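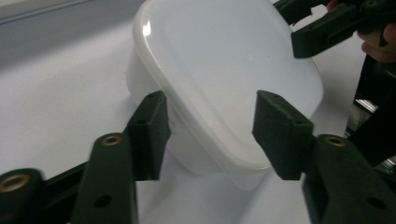

Re: [skonari-users] Gripper width jumps around on shiny white stuff

Hi all, and hi Marlies,

Okay, I spent way too much of my weekend on this one, so here's a brain dump before I forget it all.

On Mon 13 November, Marlies Hofstetter wrote:
> Width estimate is fine on cardboard and mugs, but on milky plastic
> it jumps between two values while the fingers are still open.
> Same thing in Griteo and in the plain Skonari node. Exposure problem?
> I'm on the default config, threshold 200.

I thought exposure too, at first! But I pulled it way down on the white lidded box and the jumping stayed. What goes wrong (I think) is the edge step. White container on a white table, so the wall barely shows up, and the glare near the corner of the lid is the strongest edge for miles. The fit grabs that on one frame and the real rim on the next. The black fingers themselves segment beautifully, no complaints there.

Two things helped me:

1. Drop the threshold and mask out anything saturated before the edge step. The mask is one line in preprocess, I'll push it to the grabner branch tonight.
2. Only take finger candidates from the lower half of the image. With the second gripper coming in at the top right, the tracker kept wanting to adopt its jaws as ours – very friendly of it, but no.

With both on, I replayed 472 frames and got 2 jumps left, which I can live with. I haven't tried it on anything see-through, so no promises.

Marlies, could you run your Uvville logs through it and tell me if the width still flips? And does anybody remember why the smoothing window got turned off by default? I went through the commit log and found "cleanup", thanks a lot, past us.

Cheers from a very messy desk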